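Last updated: July

Subject: Re: [ruststead] Old desktops for the Femenville library room

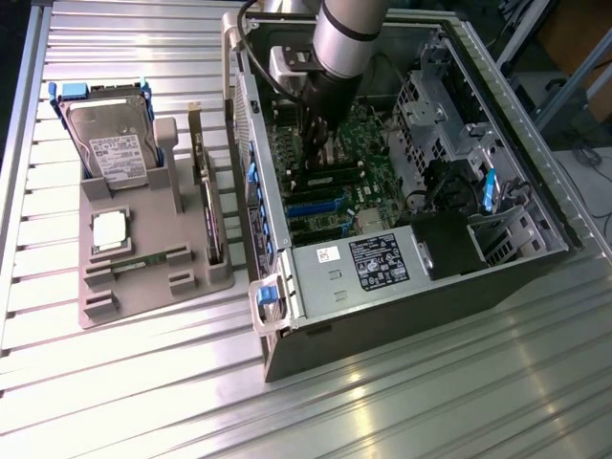
Hello all,

Sorry for the slow answer, I was away until Monday and came back to 172 unread messages, most of them from this list (you're a talkative lot and I love it).

Birthe Riis wrote:
> We've been offered 30 desktops from the Lauritsen offices when they
> move out. Before I say yes, does anyone know whether they're worth
> having? I don't want to fill the library room with machines that
> can't open a web page. Also, who wipes the disks, them or us?
> And does it matter if they don't all have the same memory in?

Say yes, Birthe! We took a batch from an office clearance at Birico two winters ago and they're still going, and those were older than yours sound. The thing that made the difference was memory. With 2 GB they crawled, you'd click on something and go and put the kettle on. Once Iñaki had pulled the sticks out of the dead ones and doubled up the rest, they were perfectly all right for email, forms and the bus timetable, and that's what people come in for.

So no, it doesn't matter if they're all different, but do write down what's in each one before you start swapping. We didn't, and I spent a whole evening with Rosario opening cases we'd already opened. A bit of masking tape on the side with the amount written on it would have saved us the bother.

On the disks, I'd ask Lauritsen to do it and give you a note saying so. If they won't, then do it yourselves before anyone sits down at one – old offices leave all sorts behind, and you really don't want somebody's payslips turning up in the library.

Other bits, in no order. Ask for the power leads, people always forget the leads. Ask for keyboards too, but be picky. Check the clock when you first switch one on, and if it's years out you'll want a new coin battery (cheap, buy a strip of them). And think about where the boxes will live, because 30 towers take up far more floor than you'd imagine, and Ottmar still hasn't forgiven me for his garage.

Svend asked off list about screens. We've got a few spare at our end if you can collect, mornings are best, any time before eleven.

Let me know what Lauritsen say about the disks.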